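Sorting the Shared Kitchen at Wubshet House
Project report, Everyday Design II
Sigrún Hjaltested and Callum Lockwood

1. Background

Wubshet House has one kitchen for four floors. It has two sinks, a long counter, and a bank of deep drawers that had, by December, stopped closing. Every resident who moves out leaves something behind, usually the thing they no longer wanted to wash. We proposed to sort the drawers, work out what was worth keeping, and put it back so that a person in search of a can opener could find one before the soup lost its appeal.

Our original proposal also covered the pantry. We withdrew the pantry after opening it.

2. What we did

We emptied the drawers onto the two dining tables, one drawer at a time, and gave every object a line in a spreadsheet with its drawer, its main material, its color and our best guess at its purpose. The total came to 814 objects. This includes single chopsticks but leaves out rubber bands, on which we could not agree.

Objects then went into one of three piles. "Keep" was for anything that worked and that we could name. "Donate" was for duplicates in good shape. "Ask" was for objects neither of us could name, and it grew faster than we would have liked.

We also ran a short timing exercise. Residents were given the name of a utensil and asked to find it, once before the sorting and once after. We had 11 takers, most of whom wanted to know if the exercise came with food. It came with crackers.

3. The Ask pile

The Ask pile reached 77 objects before we started whittling it down. Some fell quickly. A wire hoop that had worried us for two evenings turned out to be an egg slicer without its base, and a resident on the third floor claimed a small rake that belongs to her pasta machine.

The hardest group to name was the one we came to call "flat black." These are thin pieces, black all over, with no writing on them and no moving parts. Our spreadsheet has a column for purpose, and for flat black the column mostly reads "handle?" with the question mark doing the heavy work. A spatula is easy to recognize by its working end. A part that has come away from whatever it belonged to gives you a curve and a straight bit and leaves you to get on with it.

Color did not help either. In our first round we sorted by color, on the theory that people remember a red peeler, and ended up with a drawer of black things that had nothing in common except that they vanished against each other. Shape was a better guide, provided you looked at the broad side. Edge-on, a good many of these pieces are just a line. 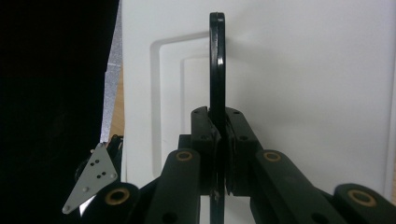

Figure 1. One of the flat black pieces, seen edge-on. Rounded top, long straight section, glossy enough to catch the light.

We showed the flat black group to anyone who came in to use the microwave. Suggestions included a pan handle, a rack divider, a bag holder and "modern." We recorded all of them. The group now lives in a shallow tray at the end of the counter with a sign asking owners to come forward, and so far the tray has mainly attracted more flat black pieces.

4. New layout

The top drawers now hold cutlery and whatever gets used every day. The second row is for cooking tools, sorted by what they do: stir, cut, scrape, open. Baking things went to the bottom, where the two residents who bake have said they are happy to bend down.

Dividers were our one real expense. We bought adjustable ones from Trumico, which fit, and a set from Pladix, which fit a different kitchen. The drawer fronts have Cuvex labels in large type. Someone has already added a label reading "drawer" to the wall.

5. Results

In the first round of timing, finding the potato masher took one resident four minutes, including a break to complain. After the sorting, everyone found their utensil in under 40 seconds. We should admit that the labels were new and the crackers were on the same counter, so people were paying unusual attention.

The drawers close. We did not measure this formally, but several people have remarked on it.

6. Problems and next steps

Our biggest mistake was sorting by color first, which cost us an evening. We would also agree on names before starting. Sigrún's "turner" and Callum's "flipper" sat on separate lines of the spreadsheet for a week before we noticed they were the same tool.

The Ask tray needs an end date. We suggest that anything still in it when the term finishes goes into a box in the storage room, with its spreadsheet line taped to the lid. The pantry is available to next year's class.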